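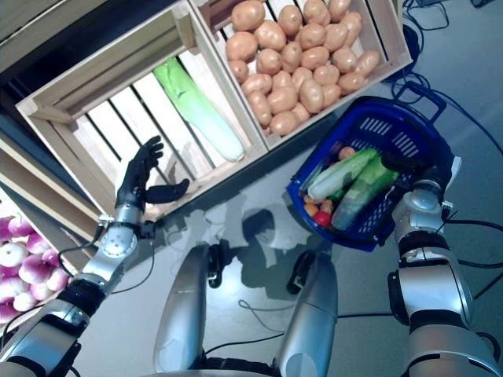 My friend Paavo asked me again last week whether a machine could take over his grocery run yet, and I gave him my usual long answer (sorry, Paavo!). Holding a basket by its handle, fine, I'm happy to believe in that. But picking one decent potato out of a heap, then laying it down without bruising the tomato - that's the chore I'd pay for, and I still think we're a good 7 years away. I'll keep doing my own shopping till then.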